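Week 4: Revenge plots and the body

Okay, so we're picking up with Raven, the one you all watched for homework (I hope!). I want to stay on the first 20 minutes, before the heroine gets her new arm. Look how slowly Solène Leclerc shoots the hospital stuff. She makes you wait, and I love that.

Two terms for your notes: inciting loss and borrowed power. The arm is borrowed power, and Herkinell, the company that built it, can switch it off.

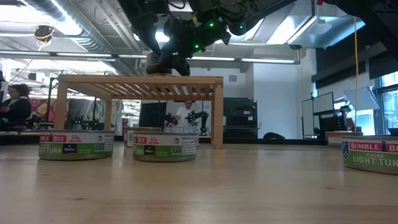

Compare that with Sternov, where the hero owes nothing to anyone and the fights feel flatter to me. For next time, read Benmoussa's chapter on villains, up to page 87.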